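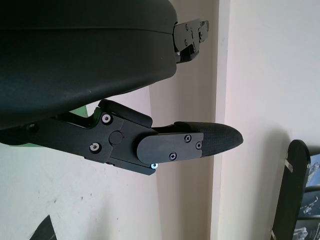
2 min read

We crossed into the upper Annan valley a little after six in the morning, with 31 boxes of exercise books in the back and one form that still needed a stamp. The border post at Dreklow opens at seven. The queue was already past the fuel station, so we switched off the engine and ate the sandwiches meant for lunch.

The plan for this trip was 11 schools on the far side and a storeroom handover at Vorklow. It was drawn up in October, before the lower bridge was closed to anything over three tonnes. Our truck is over three tonnes loaded. The detour goes by way of Lorkine and adds 19 kilometres each way, most of it gravel, and the last climb has to be done in first gear.

Lorkine school sits at 2,644 metres. It has four classrooms, two of them shared between year groups, and a water tank that fills from the roof. The head had sorted the pupils by height, which made the session quicker than usual. I gave the talk on hand washing, the older ones translated for the younger ones, and the questions were mostly about the truck.

The reading test took longer. We use the same one-page passage at every school, read aloud, one pupil at a time, and it needs a quiet corner. At Lorkine the only quiet corner was the cab, with the windows up. The scores are not comparable with last year's, when we tested in the classroom, and I have marked them that way in the sheet.

Vorklow was simpler. The storeroom has a new lock and two keys — one stays with the school and one comes home with us. More than half the shelves were free, so the boxes went in without any restacking.

For anyone driving the same route: there is no diesel between Dreklow and Lorkine, the border closes at four in the afternoon, and the stamp on the goods form must be the square one. We had the round one the first time and went back for it.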